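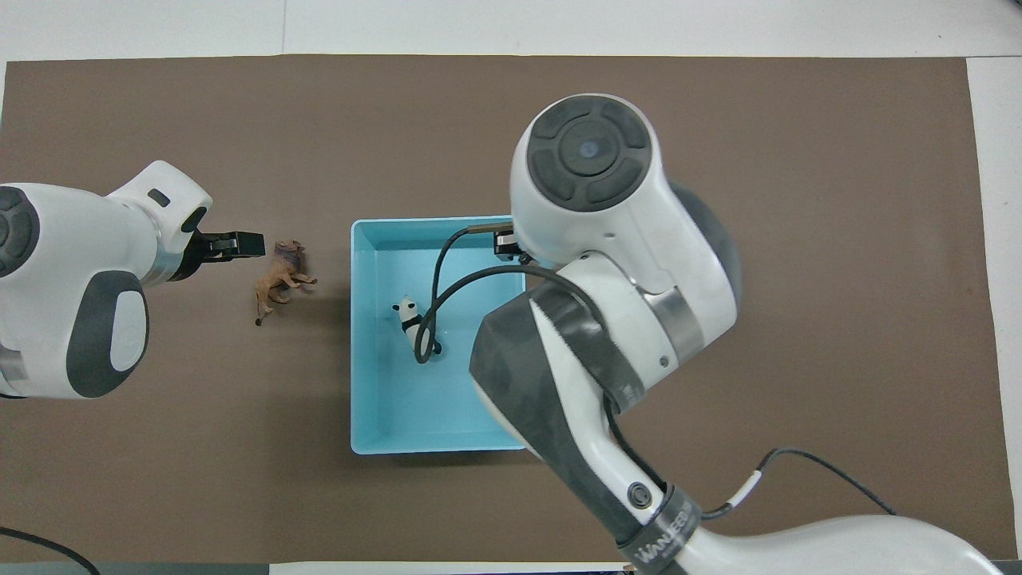 Brown mat on the white table, with the blue bin and the toy horse

Can I put a desk mat over a white tabletop for good without it marking?

Posted by Loubna Tahiri, Mar 28, 2018

I have a white table in the spare room that gets used for everything: sewing, the children's models, wrapping parcels, the odd bit of painting. The top is a smooth white finish over some kind of board. I bought it second-hand so I have no label or instructions for it. It scratches if you look at it the wrong way, and there are already a couple of dull patches near the front where a hot mug was put down before I owned it.

I want to cover nearly all of it with one large mat and leave it there. My worry is that a friend did the same with a black rubber-backed mat and when she lifted it after a year there was a yellow-brown shadow underneath that would not come off with anything. She tried cream cleaner, bicarb and a magic sponge and ended up selling the table cheap.

So I would like to know:

What causes the yellowing, and is it only rubber or do plastic mats do it too?
Is felt safe, and does it stay put?
If I have a mat cut to size, should it go right to the edges or stop short?
Is there anything I can put between the mat and the table?

The room faces south and gets sun most of the afternoon. Budget is not huge. I was quoted 88 pounds by Verbeke for a leather one cut to measure and that is more than the table cost.

Milan Declercq

I fitted worktops and office furniture for 27 years and saw this a lot, mostly under chair mats and the feet of computer monitors.

The brown shadow is staining from the rubber. Some of the chemicals put into rubber to stop it perishing move slowly into whatever it is touching. On a dark surface you would never see it. On white it shows up yellow first and then brown, and light and warmth make it worse. It is in the surface itself, so cleaning does not shift it. Your friend was not doing anything wrong with the sponge, although a magic sponge is a fine abrasive and will take the shine off as well.

Soft PVC can cause trouble in a different way. The softener in it comes out over time and can make a painted or lacquered top go tacky. On a hard melamine or laminate top it is less of a problem, but you say you don't know what yours is. Try a drop of nail varnish remover on the underside edge, if the same finish carries on round there. If it softens, it is paint or lacquer and I would keep all PVC off it.

Felt is safe as long as it is dry and the dye is fast. Wet a white cloth, press it on the felt for a few minutes with something heavy on top and see if colour comes off. Wool felt is better than the cheap polyester sort, which slides about and goes bobbly. Cork is fine too, though it crumbles at the corners.

On size, stop short of the edge. I used to leave a couple of centimetres all round. A mat that runs right to the front gets caught by your sleeves and curls up, and once it has curled it never lies flat again. It also lets you see if it has moved.

One thing people forget is that the sun will change the colour of the uncovered part. White finishes yellow in the light, so after a few years the strip round the outside may be darker than the middle. You can't do much about that except draw the blind.

Nathalie Dewulf

I've got a Zarnora one from the market, never had a problem. Lift it up and wipe under it now and then. Mine is green.

Chanida Boonyarit

Milan has covered most of it. I can add something on your last point, as I have a white table under a rubber-backed mat and have had for years.

I put a sheet of lining paper down first, the plain stuff you hang under wallpaper. It comes on a roll and I cut two lengths side by side with the join in the middle. The rubber marks the paper and I change it every December when I do the big tidy. The first sheet I took up had a faint tan colour on the mat side and was clean underneath. I wouldn't promise it stops everything, but the table is still white.

Don't use newspaper, the ink comes off. Don't use greaseproof either, the mat skates about on it.

If yours slides on the lining paper, a small piece of low-tack masking tape at each back corner holds it. Take the tape off and replace it when you change the paper, as old tape leaves glue behind. If that happens, a bit of cooking oil on a cloth, left for ten minutes, then washing-up liquid.

For the mat itself, look at the offcuts bin in a flooring shop before you spend proper money. The one in Sivcombe sells felt-backed pieces by weight and will trim them while you wait. Check the backing with your hand, if it grips your fingers it is probably rubber or latex.

Loubna Tahiri

Thank you all. I tried the nail varnish remover underneath and it went soft straight away, so it must be painted. I'll go for felt with lining paper under it and stop short of the edges. Chanida, do you know if the Sivcombe shop is open over lunch?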